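Unit 5: Budgeting a disassembly cell

The arm is the price everyone asks for first. In the Ahonen quote it came to less than half the total. List separately: gripper, wrist camera, fixtures, guarding, spare fingers, operator training. 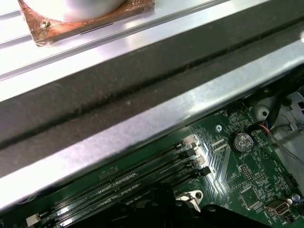

Fixtures are usually underestimated. Desktop computers vary in case layout, so plan one adjustable fixture per station – Lindqvist allows $1,828 each – and hold back $500 for replacement gripper pads.

For December: redo the Trullier worksheet with two stations and state your payback period.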